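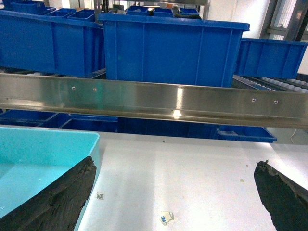

November, 4.20 pm, parts bench

Spent most of the afternoon on the sorting bench again, which I keep telling myself is nearly finished and which keeps finding me another hour of work. Writing it down while the kettle boils, so that whoever has the bench next isn't left guessing at what I changed and what I only meant to change.

The rail first. It's the stainless one we ordered through Stuvska, the wide pattern with the folded lip, and I'm very pleased we went with it in the end. The old timber strip at the Fluvcombe workshop used to collect every washer that rolled backwards, and you'd find them months later when you moved the bins. I've nipped up the screws on the face and gone along the lip with a cloth. It still looks to my eye as though it drops a little towards the right, but I had my head on one side at the time and my glasses were on the other bench, so I'd like somebody to put the long level on it before we blame the rail. If it does need shimming, the thin packers are in the drawer with the hinge pins.

Blue bins stay behind the rail. I know there was talk of bringing them forward so the shorter among us needn't stretch, and I do sympathise, being one of them, but the moment they come forward we lose the strip of white bench where the sorting gets done. A lower stool might be the wrong answer and a step might be the right one. I'll bring the little one from home and we can see how we get on.

The turquoise tray is for mixed returns and nothing else. It's shallow, so you can see what's in it without digging, and the smooth inside means the small bits slide to one end when you tip it. I tried the deeper Kumsa tub for this a while back and spent half my time fishing about with two fingers. Please don't put tape in the tray! Tape goes in the scrap tin, backing and all. I've been as bad as anyone with the 3M backing, I peel it and put it down and there it sits on the white until it sticks to my sleeve.

On labels – the little square code labels on the bench top want leaving where they are, even when they look like something that has come off a packet. If one lifts at a corner, press it down and make a note here. Don't scrape it off and put a fresh one on by eye, which I did once and then spent a good part of a morning putting right.

The bench surface marks more easily than I expected. Smudges mostly, and they show up worst under the bright light. Warm water with a drop of dish soap does nicely, then a dry cloth. The spray cleaner from Kemura left a film that took longer to get off than the smudges had. Crumbs are another matter and I shall say only that the tea table is over by the window and has plenty of room at it.

Still to do:

Sort the 700 M4 washers out of the mixed box, the grey ones separate.
Order another 151 small bags, and check the press seals this time.
Find out whether Stuvska sell the end caps on their own.
Long level on the rail, as above.

Kettle's gone. Bench is free until five if anyone wants it.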